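Packing the First Bag: A Conversation with the Head of Early Years at Murcombe

Published by the Teltgate Family Learning Office, Sep 25, 2025

The Murcombe center admits children from the age of 3, and every one of them arrives with a bag. For the head of the center's early years program, who has held the post for 10 years, that bag deserves more thought than it usually receives. The Office met with her at the Murcombe site to discuss what families should buy, what they should pack, and how much of the work a young child can reasonably be asked to do.

She began with size. Many families, she said, purchase a backpack intended for an older child in the hope that it will last through elementary school. "A bag that reaches the back of the knees will be carried by the parent. We see it every fall. The child walks in with empty hands and the adult follows with everything." The center's guidance asks for a bag no wider than the child's shoulders, with a top loop large enough to go over a coat hook.

The loop is a point to which she returned several times. The hooks in the Murcombe cloakroom were lowered in April, following a request from teaching staff, and children are now expected to hang their own bags on arrival. Narrow loops cause delays at the door. "If the loop is wide, a small hand can find it and so can the hook. I would choose a bag on that alone."

Asked about fastenings, she spoke in favor of zippers with a pull that can be held by the whole hand. Families whose bags have only a small metal slider are advised to tie on a short length of ribbon or cord. Buckles on the straps are left to adults during the first term. Children may practice with them at the activity table, where the center keeps bags for that purpose along with a selection of items to go inside.

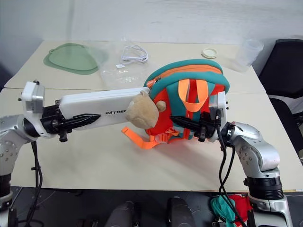

A child-size backpack in teal, red and orange, with a plush animal and a white case.

The question of soft toys has been a matter of some debate at the center. An earlier policy asked that they remain at home, on the grounds that they were easily lost and that disputes arose over them. That policy was withdrawn after consultation with parents in the Teltgate and Hurnmont districts. A child may now bring one soft toy, labeled, which stays in the bag until rest time.

"I was in favor of the old rule and I have changed my mind," she said. "Some of our children sleep only if they have the thing they sleep with at home. We had been making rest time harder for them and for the staff." She does ask that the toy be packed last. A plush animal placed at the bottom of a bag tends to be pulled out first, and everything else comes out with it.

Hard items are a separate concern. Pencil boxes, glasses cases and lunch containers should lie flat against the back panel, and she recommends that families try them in the bag before the first day. A long case that fits on the diagonal at home will often prevent the zipper from closing once a sweater has been added. Where there is a choice, she prefers rounded corners, which are kinder to both the lining and the child's back.

The center does not supply bags as a matter of course. It does maintain a lending shelf, supported this year by a grant of $4000 from the Cuevas Fund, from which any family may borrow without giving a reason. Bags are washed between users and the straps are checked at the same time. The program currently serves 279 children across its two sites, and she reported that demand for the shelf is highest in the weeks immediately after enrollment.

The conversation turned to the child's own part in packing. Staff at Murcombe introduce the task in stages. A child first takes items out and puts them on the table, then returns a single item, and later fills the bag with an adult sitting close by. She was firm that the adult should sit.

"When we stand over them, we reach in. It is very hard to watch a child push a bear into a bag head first and leave it alone. But the bear will go in eventually, and the child will have done it."

She was asked whether parents find the pace difficult on a working morning. She acknowledged that they do, and said that the center encourages packing in the evening, before the bath, when a few extra minutes are easier to find. Families who cannot manage this are told that packing the bag together once a week is sufficient to begin with.

On the subject of color and decoration, she declined to offer a rule. Bright bags are easier to find on a crowded row of hooks, and a name inside the top flap or on the lining is preferred to one on the outside. Beyond that, she said, the child should choose.

A printed copy of the Murcombe packing guidance is available from the front desk at either site. Families wishing to borrow from the lending shelf may speak to any member of the early years staff at drop-off or pick-up.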